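Walano Street Residents' Circle
Notes from the February meeting, 18/02/2023

We got going a little after ten, once the coffee had made its way down the table, and it was lovely to see so many of you out on such a gray morning. The December notes were read and approved with one small fix (Väisänen has two dots on each a, and we are sorry!).

Garden plots. Saimi Vuorinen went over the spring plan for the Trunia lot at some length, and we were glad she did. The beds along the fence will go to beans and squash, and the sunny end stays with tomatoes as before. The fund stands at $700, and we agreed to spend $200 of it on compost and a new hose, with the hose to be a good long one this time.

Water. The meter read 3212 when it was shut off for the winter, and that number should be kept for the spring bill. There was a long and friendly talk about rain barrels, and whether 2 would be enough for a dry July. 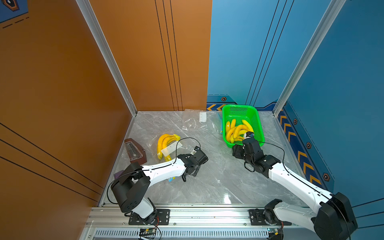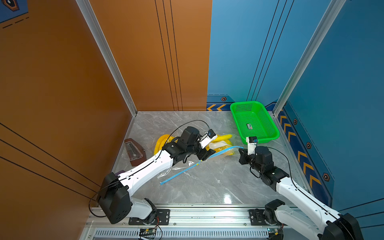 Vuorinen felt that two barrels would do nicely if everyone mulched, but Väisänen did not agree at all, and said the beans alone had wanted more than that last summer and he would sooner see the money go to a third barrel than to a fancy hose. We went back and forth, very kindly, and left the hose as voted. The third barrel goes on the list for next time.

Seed swap. To be held at Wurkance Hall again. Please label your envelopes, and bring a pen if you have one.

Closed at noon. Leftover rolls went home with whoever was nearest the door.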